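Packing room going over to hand grippers, what happens to the people?

Posted by gervillegal, 17/05/2018

Hi everyone, long time reader and I think this is my second post ever. I work for a small mail order place called Solheim, on the Gerville side of the river, and we sort and repack costume jewelry. Returns mostly, plus mixed lots that come in tangled up and have to go out again in neat little boxes. I've been there long enough to have trained half the bench.

In April our manager told us the company signed up with an outfit called Justurex. The plan goes like this. First we all do our normal sorting with a hand-held gripper in place of our fingers, and it records what we do. Later on an arm gets set up at the end of the bench and does "the simple boxes" by itself. They want 368 boxes recorded per person before the arm goes in. My usual is 295 boxes in a week by hand and I'm nowhere close to that with the gripper, so you can imagine the mood at the end of a shift.

They say nobody is losing their job. They also say the bonus for going over target is "under review," and that's the part making people grumpy. I'm not against the thing at all! I kind of like the gripper, to be truthful. But I have questions:

Should I be asking for the bonus in writing now, or does that make me look like a troublemaker? Does the work get more boring after the arm comes in, or less? And is there any trick to picking up thin chain with those pads? I drop it over and over and then have to start again.

Thanks in advance, and please be nice, I'm typing this on my break.

Solveig Haugland

Hi there! I went through almost the same thing at Tirneck, only with us it was beads and craft findings, and I've been on the other side of it for a good while now, so let me ramble at you a bit.

Bonus first. Ask for it in writing, and ask now. You don't have to be dramatic about it. I sent my supervisor a short e-mail that said "can you confirm what target applies to me during the recording weeks?" and that was the whole message. If your target stays where it was while you're working slower on purpose for somebody else's machine, you're the one paying for the machine. In our case they froze the targets and paid everybody their average from before the grippers came in. It took one e-mail from me and one from the lady beside me. Maybe we were lucky with our supervisor, but a polite question has never gotten anybody in trouble in any place I've worked.

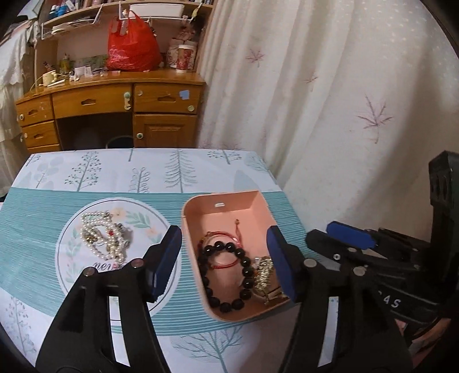 As for whether it gets more boring, it changed more than I expected and mostly in the middle of the day. The arm took the jobs that are the same every time, so what lands on your table is the fiddly stuff, and fiddly stuff is tiring in a different way. I used to be able to daydream through half a tray. Now there's a lot less of that. On the plus side my wrists feel better than they have in years, and I got a say in what counts as a "simple box," which I did not see coming. Take a pink box with a bracelet of big dark round beads, a thin red string one looped over it and a gold chain-link one crumpled down at the end. I'd pass the beads as simple any day, they're chunky and give the pads something to close on. The red string I'd mark as "person only," and the same goes for a tangled pile where pearl strands are mixed up with silver and gold pieces. The Justurex people wouldn't know that from their office. You do. So when they come around with their forms, talk their ears off!

About the thin chain – don't try to pinch one link. Come down with the jaws a little wider than you think you need, let the chain bunch up between the pads, and then close slowly. Once you've got a bunch, lift straight up and wait a second before you move sideways. I also found that a box with low sides is much kinder to you than a deep one, so if there's a choice of boxes, grab the shallow ones early before your coworkers figure it out (sorry, coworkers).

And practice on a cloth and not on a bare tabletop. On a hard shiny surface the chain skates away from you, on cloth it stays put and you can get a bit of pad underneath it. I learned that at home with my own necklaces and a pair of kitchen tongs, and my husband thought I'd lost my mind.

One more thing, ask who looks at the recordings and if they're used to rate you. Ours were not, and we had that on paper too. It made a big difference to how people felt about it. Before we had the paper everybody was stiff as a board, nobody wanted to be recorded dropping things. Afterward we relaxed, and I think the boxes got better as well.

Good luck and let us know how it goes!

packrat68

just do the recordings and dont stress. we had an arm at my last job (auto parts not jewelry) and it was down half the time anyway. they ended up needing MORE people to fix what it messed up. get the bonus thing in writing tho, solveig is right on that one

Dale in Shipping

I'll disagree a little with the post above mine. Ours runs fine, and the change for people was real. We had 3 on the small parts bench and now it's me and the arm, with the other two moved to returns. Same pay, but they didn't pick it and one of them still misses the bench. So I would ask your manager straight out which jobs people move to when the arm starts, and if you get to choose. "Nobody loses their job" can mean you keep a job you never applied for.

Also ask if there's training for whoever looks after the arm. At our place that came with a raise. I put my name down the first day and I only got it because no one else had. It's mostly clearing jams, wiping the pads and restarting it after lunch, nothing scary.

Can't help with the chain, we don't have anything that small.

gervillegal

Oh wow, thank you all! Solveig, I tried the bunching thing this afternoon and got a whole chain up in one go, then dropped it outside the box, but still. I'm sending the e-mail about targets tomorrow and I'm going to put Dale's question about training in the same one. I never even thought to ask who watches the recordings, so that's going in too.

Does anyone know if the pads wear out? Mine feel slicker than they did when we started and I can't tell if it's the pads or me.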